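The Shop That Closes for Lunch

My first apartment in this country was above a hardware shop which closed every day from one o'clock until three. The owner, Said Benmoussa, pulled down the metal shutter, locked it with two locks and went home to eat with his wife. I had come from a city where everything was open always, and I thought he was a lazy man. I was 26 and I knew very little.

I want to write in favor of the closed door. I know that this is not a popular opinion, and my friend Fadwa Belhaj, who read the first version, told me I sound like somebody's grandfather. Maybe it is so. But I have now lived in Clerilcombe for 11 years, and I have seen the main street change from a street that slept in the middle of the day to a street that does not sleep, and I don't believe we have gained what was promised to us.
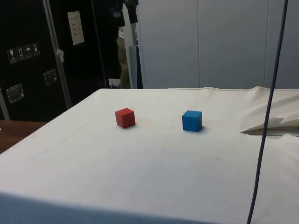

When the town allowed longer hours, the argument was about choice. A person who works until evening should be able to buy bread after work. I agree with this person, I was this person. What happened is that the bakery stayed open until ten at night, and the bread at ten at night was the bread from the morning. To bake again would cost too much. So we received the choice to buy old bread later.

The bakery belonged to Miroslava Trnka, and before the change she worked alone with one helper. After it she needed two more people, and she could not pay them well from the same number of loaves. The town did not begin to eat more bread only for the reason that the door was open. The same customers came, but they came thinly, one now and one after an hour, and somebody had to stand there and wait for them under the lights.

I asked her once why she did not simply go back to the old hours. She said that if she closed at six, people would go to the Purnetti on the ring road, and they would not come back in the morning either. This is what I find unfair in the word choice. The first shop that stays open is choosing. All the others after it are only following.

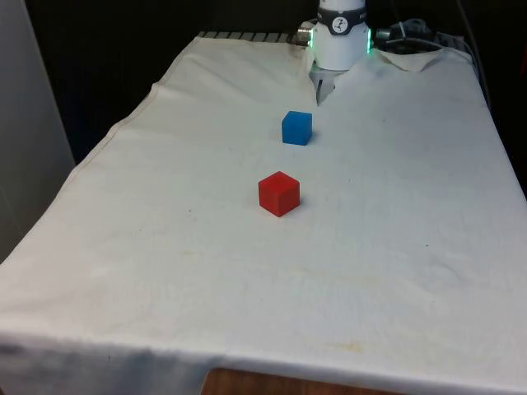 Some readers will say that the small shops should have been more clever. Hazem Slaoui, who has a shoe repair two doors from my building, was clever. He put a box in the wall where you can leave your shoes at any hour, with a paper ticket, and he closes at five as before. It works for shoes. I don't think it works for a pharmacy, or for a place where you go partly to ask something. Said Benmoussa sold me one screw many times in my life, and each time I received with it a conversation about what I was trying to fix and why I was doing it wrong. You cannot put this in a box in the wall.

There is another thing that is harder to explain. When all the shops closed at one, the street had a shape. You knew it was almost one when the people began to walk faster. Children knew it too. In the two hours after, you could hear plates and radios from the windows, and if you forgot to buy onions you went down the stairs and asked a neighbor. I met half of my neighbors by forgetting something. Now I forget the onions and I go to the shop, and I meet a young man who is looking at his telephone, and I can't blame him for it. 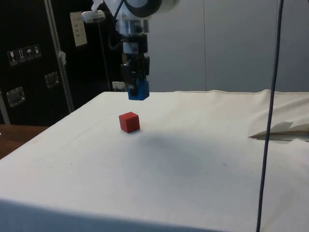 Vol. 57, No. 2

I should be honest about the other side. For a nurse who finishes at midnight, the old hours were cruel. For a mother alone with a small child they were a puzzle to solve every day. Ismail Younis, with whom I argue about this every week, drove a night bus for most of his life, and he says that the people who miss the shutters are the people who had somebody at home to do the shopping. I have no good answer to him. I only say that one pharmacy and one food shop could take turns to stay open at night, as the pharmacies did before, with the list hanging on each door. It was a simple paper, and everybody knew where to look for it.

What I would ask of the town is small. Let the street decide together, and let it decide one rest in the day which every shop keeps, even if it is one hour only. The big store will not keep it, I know. But a street where all the doors close at the same moment does not punish any one owner for being tired.

Said Benmoussa sold his shop in November. The new people are polite and they are open all day, also on Sunday. I went in last week for a hinge, and the girl showed me where the hinges are, and I bought the wrong size.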